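Home Bench Notes Grippers Cameras Downloads About

Pre-Run Checklist for the Two-Arm Bench, With My Comments

December 3, 2025

I've been swapping grippers on the two-arm table since July, and the old checklist was written for one arm and one kind of finger, so I finally sat down and redid it. We're comparing the Travholm gripper with the Usholm one, same arms, same controller (the Juludent box), same desk-tidying task. Go through it top to bottom before you power anything. My comments are under each line, skip them if you've done this before.

1. E-stop pressed, then released, both arms tested
[ ] OK [ ] Fix
Test it with each arm holding a pose. I only ever tested the left one for weeks and felt pretty silly when I noticed!

2. Base bolts, both arms
[ ] OK [ ] Fix
Hand on the base, firm push each way. Any movement at all counts as a Fix. The Usholm is the heavier of the two and it works the bolts harder.

3. Corner brackets on the table
[ ] OK [ ] Fix
Snug is fine. Please don't crank them.

4. Cables at full reach
[ ] OK [ ] Fix
Move each arm by hand to its farthest pose with the power off. I want slack at the wrist and nothing under the elbow. If a cable drags across the tabletop, note where it goes and tell me — I'd like to reroute it once and be done.

5. Finger screws
[ ] OK [ ] Fix
Four on the Travholm, two on the Usholm. Retighten after 1,000 cycles. The left Travholm is at 2,641 on the counter and it's had both of its retightens.

6. Finger pads
[ ] OK [ ] Fix
Wipe, look for shiny spots, press with a fingernail. Shiny pads let go of thin things first, and then you blame the gripper for what is really a pad problem (ask me how I know).

7. Wrist camera
[ ] OK [ ] Fix
Lens clean, mount tight, picture live on the Schnyder viewer before you start. Open and close the gripper once and make sure the fingertips stay in view.

8. Objects out and in reach
[ ] OK [ ] Fix
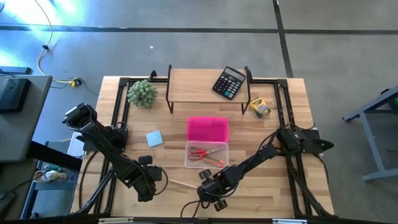
Reading time: 3 min

Both grippers get the same stuff: the pink pencil box with the lid open and the scissors inside, the blue sticky notes, the calculator up on the riser, the crayons, the little fake succulent, and the thin wooden stick between the two arms. The stick is my favorite test piece. So far the Travholm picks it up more cleanly and the Usholm is nicer on the crayon box, but I'm not calling a winner yet.

9. Scissors closed
[ ] OK [ ] Fix
Every single time, please.

10. Floor clear on all sides
[ ] OK [ ] Fix
Cables along the floor should lie flat, and you need to be able to step back without looking behind you.

11. Speed limit set to low for the first pass
[ ] OK [ ] Fix
The controller forgets this after a restart. Check it even if you set it yourself ten minutes ago.

If anything is marked Fix, leave the power off and write it on the sheet.

Comments (3)

benchrat: Do you check the pads warm or cold? Ours feel a lot grippier after a few runs.

Reply from author: Cold, before the first run. You're right that they change, so I do a few warm-up grabs before I score anything.

tallgrass: Would add a line for finger alignment. Close them on a strip of paper and tug both ends. Takes no time and it caught a bent finger for us.

Contact | © 2025 Bench Notes | Back to top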